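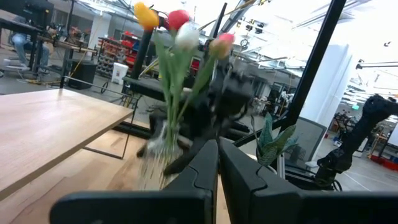
The Office of Weights and Crossings at Clumlow was required, under the articles of its founding, to keep a record of every person who used the ferry to Driletmont. The record was to be made in ink, at the time of the crossing, and signed by the clerk on duty. On the counter beside the ledger the clerks were permitted one personal item, and for as long as the present clerk had served, that item was a small clear glass vase with a little water in it and a few green stems. The regulations did not mention flowers. They mentioned lamps, blotters and a bell.

In April the clerk received a letter from the head office in Bevville. It stated that the ledger for the previous quarter showed 467 crossings to Driletmont and 466 crossings back. The head office asked that the difference be explained in writing within 12 days, and that the explanation be submitted on the long form.

The clerk read the letter twice and took down the ledger. Every page was in order. The totals had been carried forward correctly, and the signatures were all the clerk's own. One passenger had gone over on the evening boat, in the second week of the quarter, and had not come back. In the column for the purpose of the journey was the word "visit." In the column for baggage was the word "none."

It was not the duty of the Office to ask where passengers went. The fare was 50 cents in either direction, and a person who paid it was entitled to be carried. The clerk wrote this on the long form, in the space provided, and the form was sent by the morning post.

The reply came within the week. The head office thanked the clerk for the statement and observed that it was accurate. It went on to say that a crossing outward without a crossing home could not be entered in the annual return, as the return had a single line for both. The clerk was instructed to locate the passenger, or, failing that, to close the entry by other means. The other means were not described.

The clerk applied for a day's leave and was granted it. At seven in the morning the clerk bought a ticket at the counter, from the relief clerk, and watched the entry being made. Under purpose, the relief clerk wrote "official." Under baggage, the relief clerk wrote "ledger."

Driletmont had 294 houses and one street that went the whole length of the shore. The clerk began at the landing and asked at each door whether a visitor had come in the winter and stayed. The people were polite. Several offered tea. A woman at the far end of the street, whose door was painted the same gray as the ferry, listened to the question all the way through and then asked to see the page.

She looked at it for some time. The handwriting in the passenger's column was round and careful, and she put one finger under it.

"That is mine," she said. "I came to see my sister. She was not well, and then she was better, and by then I had planted the beans."

The clerk explained the position as to the annual return. She asked whether it would help if she went back. The clerk said that it would, and that she would be free to come over again by the next boat, but that this would make a further outward crossing, and the difference would stand as before.

"Then there is always one," she said.

The clerk agreed that this appeared to be so.

She gave the clerk tea after all, and a paper bag of beans for the office. At five o'clock the clerk walked down to the landing, paid the fare, and signed. The boat was late leaving - there was fog off the point - and the lamps at Clumlow were already lit when it came in.

The entry was closed that night. In the margin, in ink, the clerk wrote "resident," and initialed it. The head office has not yet replied.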